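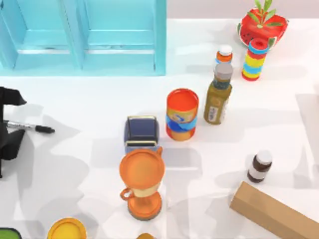 Tabletop task in the simulator, with the marker pen next to the gripper.

Progress report to the Moodley fund, second period
Prepared by Nosipho Mnguni, January 8, 2023

The main event of this period was the open day at our Hodgate site. We had planned for 200 visitors across the day and set up the demonstration in the front hall, with the simulator on the large screen and a short talk before each session.

Visitors watched the simulated arms work at a white table set with household items — bottles, a can, a trophy cup, a ring toy and so on. The task was to pick up a named item and leave the others standing. Each session lasted 20 minutes, including questions. Pens and other thin items still give us the most trouble. They lie flat, and the gripper has to come in low without pushing them away. We told visitors this and let failed attempts run to the end.

Most questions were about when the same software would run on the real arms. Our answer is April, if the wrist parts arrive from Jeltstead on the revised schedule. The first delivery was late and we have moved the bench tests back to match.

Before the open day we ran almost 2000 simulated trials on the current software. The logs are complete and will be sent separately. A second set of 2000, with the items moved to new positions, is under way.

Spending is within budget except for screen rental, which went over. We ask to cover the difference from the travel line. The Skestitthorpe group has asked for the same demonstration at their site and would pay their own costs. We would like your approval before we reply to them.

Related items
First period report to the Moodley fund
Hodgate open day: session times
Revised parts schedule, Jeltstead
Request from Skestitthorpe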